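Home | Talks | Workshops | Shop | Contact
We use cookies to remember your basket and to see which pages are read. Accept | Settings

Making the Bed Properly: speaker notes
Sevdale Home Skills Evening, 14/01/2018
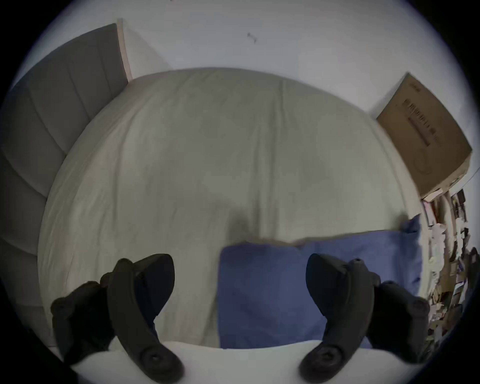
Start with the duvet, as it is the part everyone sees and the part most of us fight with. Welcome people in, give them a minute to find a chair and put their coats somewhere, and then ask who made their bed this morning. Let them laugh. Say that I am not here to tell anybody off, and that I went years with a duvet bunched up at one end of its cover like a sock. Then point to the bed on the screen: big pale duvet, pulled smooth, and still a few soft wrinkles and shallow creases in it. I want them to look at those creases for a moment and feel better about their own. A bed that people sleep in is allowed to look like cloth. The blue pillow is worth a mention too, as one bit of colour does a great deal against all that grey and white.

(Slow down here. Last time I galloped through the opening and had to fill ten minutes at the end with pillowcases.)

Getting the cover on
Use the spare single duvet from the bag, it is much easier to handle at the front of a room. Turn the cover inside out, reach in as far as the two top corners, take hold of the duvet corners through the cloth and shake the whole thing down over itself. Do it twice, once at normal speed and once slowly. Somebody will ask about the rolling method, where you lay it all flat and roll it up like a Swiss roll. It's a lovely method if you have the floor space and good knees! Offer to show it in the break.

Fasten the buttons before you spread it out. Buttons go to the foot of the bed. I know some of you like them at the top, and we can have that argument over tea.

Smoothing
Stand at the foot and give one good lift, so the air gets under and the duvet comes down in its own time. Then walk up each side and draw the edge towards you with flat hands. Don't tug from the corners, or you will pull the filling out of the middle and spend the rest of the week wondering why your feet are warm and your tummy is cold. Three passes is plenty. After that you are only moving creases from one place to another.

Sheets
Pass round the two samples, the Loureiro cotton and the Inix blend, and let people rub them between their fingers before saying which is which. The Loureiro creases more and I like it better, but I also like ironing in front of the radio, and I do understand that I am in a small club there. The Inix comes off the line ready to go. If you have children, or a dog who believes the bed is his, say so and get the blend.

Mention 50 cm as the pocket depth to look for if they have a thick mattress with a topper on it. Most of the grumbling I hear about fitted sheets pinging off comes down to the pocket being too shallow. Measure the mattress at home, with the topper on, and write it on a bit of paper in your purse.

Headboards
Short section, drop it if we are running late. Upholstered ones gather dust, especially the sort with channels running up and down them. Soft brush on the vacuum, top to bottom along each channel, whenever you turn the mattress. For marks, try a barely damp cloth somewhere out of sight first. My own is due another go in April, when the windows can be open all day.

Pillows
Plump from the short ends. Open end of the case facing away from the door, which was my grandmother's rule and I have never found out why. Hold up the old Soron pillow, then the new one, and let the room hear the difference when I pat them. If a pillow folds in half and stays folded, it has done its work and can go to the dog.

Close
Ask for a pair to come up and do the cover together. Give out the handouts (order code 521 for anyone wanting more sheets like the samples). Questions, then tea. Remember to get both samples back.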